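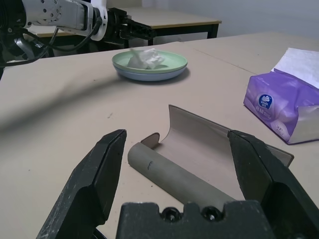 # Sonetti round plastic plates, green and blue

Review by Sandro Leone

I bought these to replace china side plates at a work table. The china was too heavy for what I wanted and two of them had chipped. I needed something flat and light that could hold a sandwich at lunch and small bits and pieces the rest of the day. Sonetti sells the plates singly, so I took one pale green and one light blue from the homeware shop in Zerndale. I've had them since November.

## Size and shape

They are plain round plates with a raised rim. The rim is the main reason to choose them over a flat board or a tray. Screws, crumbs and used tissues stay put when you slide the plate across the table, and a slice of melon won't drip over the side unless you tip it.

They don't hold soup. I tried, and got a shallow puddle that was awkward to carry. Buy a bowl for that.

The green and the blue come out of the packet at much the same size, and either one will sit on top of the other. With the green on top you can still see a bit of blue rim underneath, so it's easy to tell that there are two in the pile. They lift apart without sticking, even after washing, which I can't say for the Rarkel set I had before. Those needed a knife to separate them.

## Colour

Both colours are soft and a bit chalky. On a light beige table they stand out enough to find, without looking like they belong at a children's party. The pale green shows coffee marks sooner than the blue. Tomato sauce left a faint orange ring on the green one which went after a night in water and washing soda.

I use the colours to keep things apart. Green is for rubbish such as tissues and offcuts, and blue is for anything I want to keep. It took a day or two for the others at the table to follow this, and they still get it wrong on a Saturday when we have visitors.

## Washing

I've put both through the dishwasher 50 times or so by my tally on the cupboard door, always on the top rack. The blue one has kept its shape. The green one rocks very slightly if you press the edge. It's a small fault and you won't notice it with food on the plate, but it wasn't there when the plate was new.

Water collects in the foot ring underneath. Stand them on edge to drain or you'll wet the table when you turn them over.

By hand they need hotter water than china does, particularly after anything with butter. Use a soft sponge. The green pad on the back of a scouring sponge leaves fine scratches, and I have a patch of them on the blue plate to prove it.

## On the work table

Most of the day there's card on our table. We cut and roll grey card for tubes, and a sheet that has been rolled never wants to lie flat again. A plate makes a poor weight for it. The plastic is too light and the sheet simply pushes it along. I went back to a steel rule for that job.

For everything else they've been handy. They take up less room than the wooden tray we had, they don't ring when you put scissors down on them, and they can be pushed to the back of the table when a big sheet needs laying out. A dropped one bounces. I've dropped the blue one twice on a hard floor with no damage.

They do slide. There's nothing grippy on the base, and on a smooth table a knock from an elbow will send an empty one a fair distance. A square of shelf liner underneath cures it if it bothers you. Dong makes a similar plate with a rubber ring, but it costs more and the ring traps dirt. 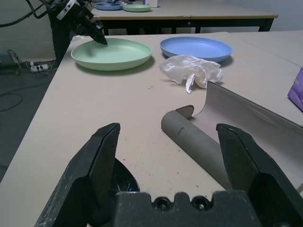

## What I'd change

- A rubber foot that comes off for washing.
- A slightly thicker base, which might stop the rocking.
- A lid. I've ended up putting a bag over the plate when I want to save half a lunch, and it never stays on.
- The price sticker. It was stuck to the eating side and took white spirit and a lot of rubbing to shift.

## Should you buy them?

For a workroom, a caravan or a garden, yes. They're cheap enough that a scratched one doesn't matter and strong enough that you won't be replacing them often. For a dinner table I'd keep to china.

Four out of 5. I'll be getting two more, both blue if the shop has them in.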